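I Bought the Plisto Screwdriver Kit and Now I Open Everything

January 28, 2023

14 comments
Share

I have owned a lot of bad small screwdrivers. The kind that come in a plastic tube, the kind that come free with a phone battery, one set with a flashlight in the lid that went dead before I ever used a screwdriver from it. So when my sister-in-law Setareh gave me the Plisto precision kit in December I said thank you and figured it would go in the drawer with the others. It has not been in the drawer once! It lives on the kitchen counter and I am slightly in love with it.

The kit has 25 bits, one handle, a short extension, a pair of tweezers and a flat plastic pry tool, all in a zip case that closes to the size of a paperback. No charger, no app, no motor. You turn it with your fingers.

The handle

Let me start with this because it's the best part. The cap on the end spins freely, so you rest your palm on it and turn the barrel with your fingertips, and it just goes. Smooth, no wobble, and there's enough weight that the bit stays seated while you shift your grip. My old ones all had caps that spun for a week and then got gritty (lint, I suspect, and toast crumbs). Mine has been through a month of real use in a house with two kids and a shedding dog and it still feels the way it did out of the wrapping.

It's a bit thick for my daughter's hands, though she managed the battery door on her keyboard fine. My neighbor Thabiso, who has hands like oven mitts, borrowed it for an evening and gave it back with visible reluctance.

The bits

Good selection. Phillips from tiny to medium, a decent run of Torx, some hex, four flat ones, and a couple of three-pointed ones I had to look up. I've now used more than half of them, on a radio, two game controllers, the hinge on my reading glasses, a kitchen scale that had stopped reading anything under a pound, and my old desktop PC, which got a bigger drive and a very overdue dusting. The bits are magnetic enough to hold a screw sideways. Upside down is a gamble with the longer ones.

The scale is the repair I'm proudest of, by the way. One loose wire! I'd already picked out the new one.

The smallest flat bit has a little nick in the tip now, and that's my own fault for using it to scrape glue. Everything else looks new.

If you only do computers you'll probably live on the medium Phillips and could get away with a single cheap driver, but then you'd miss out on that handle, and I'd feel bad for you. 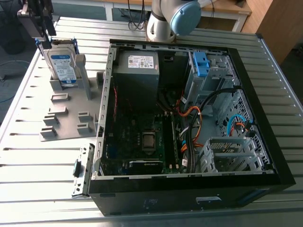
The case

My one real complaint. The bits sit in a foam block with the sizes printed underneath, so you can only read a label after you've pulled the bit out. Why? Put them beside the hole! I ended up writing them along the edge with a silver paint pen, and that has held up well enough. The foam also grips very hard for the first couple of weeks. I was pulling the smallest ones out with the tweezers.

The zipper is good and chunky. The mesh pocket in the lid is just big enough for the pry tool and a folded sheet of paper, where I sketch out which screw came from where. Do this. I skipped it on the second game controller and had one long screw left over at the end -- it's still in the pocket, and the controller still works, so we'll see.

Against the other one

I also tried the Bomum set, which Samuele at work swears by. It has 107 pieces and comes in a hard box with two trays. It's nice, and if you fix things for money I can see the point. For me it was too much. I kept lifting out the top tray to look for something that was in the top tray. The handle is lighter too, with a rubber sleeve that crept down toward the bit when my hands got warm. Samuele says his doesn't do that. We have agreed to leave it there.

Would I buy it again

Yes, and I did, for my dad, who called two days later to tell me he'd taken apart the doorbell. (He's very happy. The doorbell is in a bowl.)

I'd love a slightly longer extension, and labels I can see. Apart from that I can't think of much to change. If your small screwdrivers make you grumpy, try this one and start with something you don't mind breaking.

Next up is the sewing machine, which has been making a noise like a duck since fall. Sabina, if you're reading this, yes, I'll return your good oil first.

Shared 196 times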